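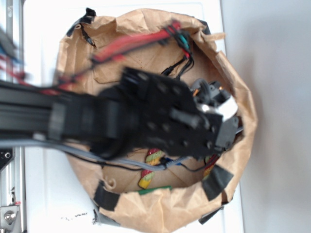 Prudard to move all in-store bags to kraft paper by September

Grocery chain Prudard will stop handing out plastic carry bags at its checkouts and switch to brown kraft paper in all of its stores by the end of September. The change also covers the small produce bags in the fruit and vegetable section and the bags used at the bakery counter.

The paper bags will be made by Caduter at its plant in Povia. Prudard and Caduter have signed a supply agreement for 2 years, with an option to extend.

Customers will be able to buy bags in 2 sizes. The larger one is meant for a normal weekly shop and the smaller one for a few items or a takeaway lunch. Both have a flat base and no handles. A handled version was tried in the Gisler store over the winter, but the glue joints held up poorly with tinned goods and milk, and the company decided to go ahead without it.

During the Gisler trial, the store took 948 comments on cards left at the service desk. Of those, 754 were in favour of paper. The most common complaint was that the bags went soft when packed with frozen food. Caduter has since moved to a heavier paper for the larger size, and checkout staff will be asked to pack frozen and chilled items separately where the customer wants this.

Prices will be shown at each checkout. Customers are welcome to bring their own bags, boxes or trolleys, and nothing changes for people who already do. Insulated bags will still be sold near the freezers.

Used paper bags can go in household recycling if they are clean and dry. Bags with grease or food on them should go in the organics bin in areas that have one – otherwise they belong in the general rubbish.

Remaining plastic bags will be used up store by store, so some locations will change over earlier than others. Signs will go up at the entrance of each store ahead of its switch.

Media enquiries: Prudard head office, communications desk, 9 am to 4 pm.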